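Le parquet que je n'avais pas prévu

5/25/21

Depuis que nous avons quitté l'appartement de Mirmont, je pense beaucoup aux sols. Je sais que c'est un sujet un peu bizarre pour un blog. Mais dans mon pays d'enfance, on marchait en chaussettes sur le linoléum, et un plancher en bois, pour moi, c'était pour les gens qui ont un piano.

Notre budget était de 2000 euros pour tout le salon, les plinthes comprises. Ghislain Wong, qui nous a aidés pour la pose, m'a conseillé de choisir d'abord la couleur des planches et seulement après le reste. J'ai fait le contraire, bien sûr - j'avais déjà commandé le canapé. Il a fallu 300 euros de plus pour changer de teinte, et je n'ai pas osé le dire tout de suite à ma sœur.

Maintenant je regarde partout les chênes clairs. Je trouve qu'ils vont bien avec une chose très sombre posée dessus.

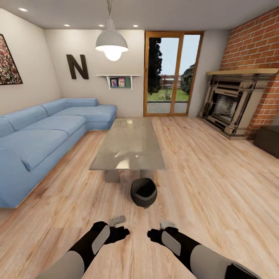
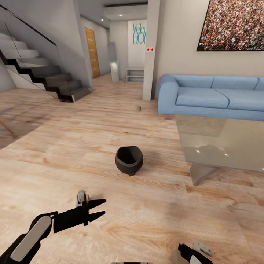

Bronisława Górecki

Le chêne clair a aussi ses défauts. On voit chaque miette de pain, et le soir, avec la lampe basse, on voit même la poussière du matin. Ma voisine Kendra Cormier passe le balai deux fois par jour, moi je n'ai pas cette patience. J'ai acheté un savon pour bois de la marque Killano, il sent un peu trop fort le citron mais il ne laisse pas de traces.

La question des tapis reste ouverte. Mon mari en veut un grand, je préfère qu'on voie les veines du bois, après tout l'argent qu'elles nous ont coûté. Pour le moment nous avons décidé d'attendre le mois d'août. Si quelqu'un connaît un bon feutre pour les pieds de chaises, qui ne tombe pas après une semaine, je prends volontiers le conseil dans les commentaires.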